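Lovness paint shop moves to Itton, adds second spray booth

Sun 17 April

Lovness, the touch-up and refinish paint supplier on the Meredith road, is moving. New address is the old tire warehouse in Itton, behind the feed store. Doors open there next week, owner Imtiaz Pathirana said. The Meredith counter stays open through Friday for pickups only. No mixing at the old site after that.

The big change is the booth. Lovness has run a single spray booth since it opened, and body shops in Pliltbridge have complained for years about the wait. The new building has two, one of them long enough for a crew-cab truck with the bed on. Pathirana said the second booth will be rented by the half day to anybody with a painted-parts job and their own gun.

"We had guys waiting until March for a slot they asked for at Christmas," he said. "You can't run a body shop like that."

Half-day rate is $200, filters included. Masking paper is extra. Renters need to bring their own respirator and show it at the desk before they get the key. No exceptions, Pathirana said, he has had the argument too many times.

Color matching moves to Itton as well. Bring the paint code if you can find it, usually on the driver's door jamb, sometimes under the hood. If the code is gone or the car has been resprayed, bring the gas flap or a small panel and the shop will read it. Matches are ready in 72 hours. Metallics and pearls can take longer, and three-stage whites always do. Ask for a test card before you spray the whole door.

Small orders are not going away. The touch-up bottles, the ones with the brush in the cap, will still be made up at the counter while you wait if it's a stock color. Spray cans too. Lovness carries more than 30 ready-mixed truck and farm colors on the shelf, and the tractor reds and greens are moving over with the rest.

One thing that does change: lacquer thinner will only be sold in sealed cans. The old fill-your-own drum is not making the trip. Fire code, according to the permit posted on the door. Customers with empties from the drum can turn them in for the deposit at Meredith until Friday, or in Itton after.

Caradog Llewellyn runs a two-bay body shop in Pliltbridge and buys most of his clear coat from Lovness. He is not thrilled about the drive.

"It's 18 miles each way for me now," Llewellyn said. "Used to be I could walk over at lunch. But I'll take a booth I can get into over one I can't."

Llewellyn said he has already put his name down for three half days, a tailgate, a pair of fenders and a hood with bad clear-coat peel. He asked for a delivery run to Pliltbridge. Pathirana said he is looking at Tuesdays, nothing firm, depends on finding a driver with the right paperwork for flamable loads.

Neighbors in Itton had asked about smell and late noise at the permit meeting. The exhaust stack went up taller then first drawn and the booths have to shut down at 7 p.m. Saturday hours are mornings only. Closed Sunday.

Parking is at the back, off the alley. Front spaces belong to the feed store and they do tow.

Also on the list for later this spring, an evening class on blending a repair into an old panel. Sanding, primer, base, clear, how far out to feather it. Pathirana will teach the first one himself. Bring a scrap door or fender, paint is provided. Sign-up sheet is at the counter, no online sign-up yet. Price to be set.

Accounts carry over, no need to reaply. Gift cards still good. Phone number is the same, but expect it to ring out Thursday afternoon when the line gets switched.

Unclaimed custom mixes left at Meredith will be moved to Itton and held until the end of the month, then they get dumped into the mixed-gray primer bucket. Check your slips.

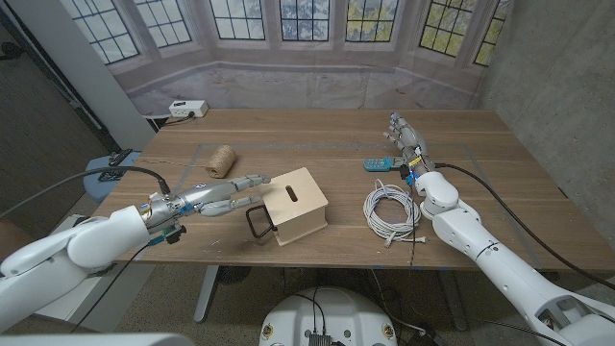 Wooden box with a slot in the top and a black wire handle.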